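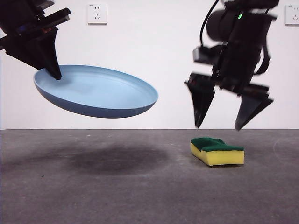
Left gripper with the blue plate, right gripper over the sponge.

I said I'd post the numbers for the second arm once I had them, so this is mostly about money.

The first arm was easy to budget because I only priced the arm. The second one I tried to do properly. The gripper from Cerkell is $464, and I had that figure in my head as the price of "adding a gripper" for most of the winter. Then I wrote down the rest: the mounting plate, a longer cable, a bigger power supply, spare fingers and shipping. That came to $1,207, and it doesn't include the arm, which I bought used.

Fingers are the line I got wrong the first time. I ordered one spare pair and should have ordered more. The pointed ones are good for getting inside the rim of a plate, but the tips take all the wear. I've put 5 pairs in the plan for this year. If they last, fine, the money goes to cables.

I got quotes from Amton and Clellunar too. Amton was cheaper but wanted a minimum order of 2, and the lead time ran past January. Clellunar never sent a price for the mounting hardware, so I couldn't compare. Umut Başaran, who I used to share a bench with, told me to ask every seller what a replacement motor costs before asking what the gripper costs. I did that with Cerkell and it was the most useful email of the lot.

Things I'm not buying yet: a proper table (the floor works for dishes and a sponge), force sensors, and the Issa software license. The license is yearly, and I'd like to see what I do with two arms before I pay for one. A sponge and a plate cost almost nothing, so the test objects don't get a line of their own.

Still open is the power supply. The one I priced covers both arms with little to spare, and the next size up adds more than I expected. I'll decide on Sunday and update the sheet.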